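Gluten free pasta bake for a crowd – how far ahead?

Clukcombe Kitchen Forum > Free-from cooking

ruth_treloar
Aug 6, 2019
I'm doing a pasta bake for 14 people at the village hall supper and four of them are coeliac, so the whole lot will be gluten free. Can I cook the pasta in the morning and bake it at six? Last time mine went to mush at the bottom and dry on top. I used the Bokley penne, the corn and rice one.

trevorw
Don't cook it in the morning. Corn pasta goes hard in the fridge and then falls apart when you heat it again. Make the sauce the day before and boil the pasta just before it goes in the oven.

Amber Kettle
I disagree with Trevor. I do mine ahead every time. Boil it for half the time on the packet, rinse it cold, toss it in a spoonful of oil and keep it covered.

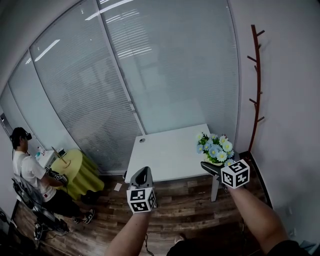

The sauce needs to be a lot thinner than you'd think, as the pasta keeps drinking it. I let mine down with a mug of stock before it goes in. Foil on for the first half hour, then off for the cheese.

trevorw
Rinsing takes the starch off and then the sauce won't stick to it.

Amber Kettle
It sticks fine if there's cheese in the sauce. With gluten free you want some of that starch gone, or it turns gluey.

ruth_treloar
Thanks both. The hall oven is slow and there's only the one, so boiling two big pans at the last minute worries me more than the starch does. Has anyone tried it with the lentil pasta instead?

alfie_m
Lentil holds its shape better but foams like mad, so use your biggest pan and stay with it. Fusilli works better than penne. My two won't touch it plain but will eat it under tomato and mozzarella. I'd also split it between two shallow dishes – one deep one never heats through in the middle.
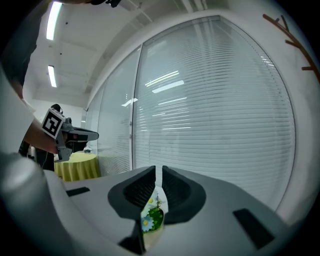 Senyo Akpalu reckons two dishes dry out faster, and that one deep one is fine if you stir it halfway and put the cheese on after that.

ruth_treloar
I've only got shallow ones anyway, so that settles it. I'll try Amber's way with a small batch tomorrow and leave it in the fridge until tea.

trevorw
Let us know. I still say boil it fresh.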